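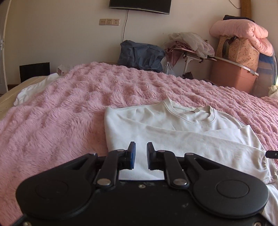
Equipment Planner, Laundry and Garment Handling
Jikwood, Drulham office
Posted Monday, September 9, 2019

Jikwood is hiring an equipment planner for its garment handling group. The job is to work out what we need to buy for the next stage, what it will cost over its life, and in what order it should arrive. You will report to Lucía Barroso, operations lead.

Our work right now is folding clothes with hand-held grippers, on ordinary household surfaces such as beds. We own 13 grippers and want to have 29 by spring, along with two bench-mounted arms. The current purchasing plan is a spreadsheet that has outgrown the person who keeps it.

What you will do

Build a 12-month equipment budget and keep it current. The first draft goes to Lucía in October.
Get quotes for grippers, spare fingertip pads, arms, mounts and storage. We have bought from Cordero and Gratmont so far and are open to others.
Compare buying with leasing for the two arms, including service contracts and shipping.
Set stock levels for wear parts. Pads and pivot pins are the first two lines on the list.
Sit in on folding sessions at least twice a month so your numbers reflect how the tools get used.
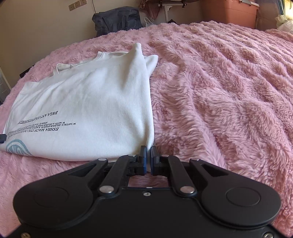
Garments are a budget line too. We go through around 100 shirts and sweatshirts a quarter, mostly secondhand, and the planner approves those orders. Any single purchase over $680 needs a second signature from Lucía or from Florencio Moya in engineering.

What we are looking for

Three or more years in purchasing, lab management or production planning.
Comfort with spreadsheets and with reading a parts list.
Willingness to call a supplier and ask why a quote changed.
Experience with robot arms or other automation equipment helps but is not required. Florencio's team will answer technical questions and check specifications before an order goes out.

Hours and pay

Full time, Monday through Friday, on site in Drulham. Some light lifting when deliveries come in. Pay depends on experience, and we will give you the range on the first call. Health coverage begins after 30 days.

How to apply

Send a resume and one page describing an equipment budget you put together. Tell us what you left out of it and whether you would leave it out again. Remove supplier names and prices if you need to. Applications go to Lucía Barroso at the Drulham office. Interviews start in October.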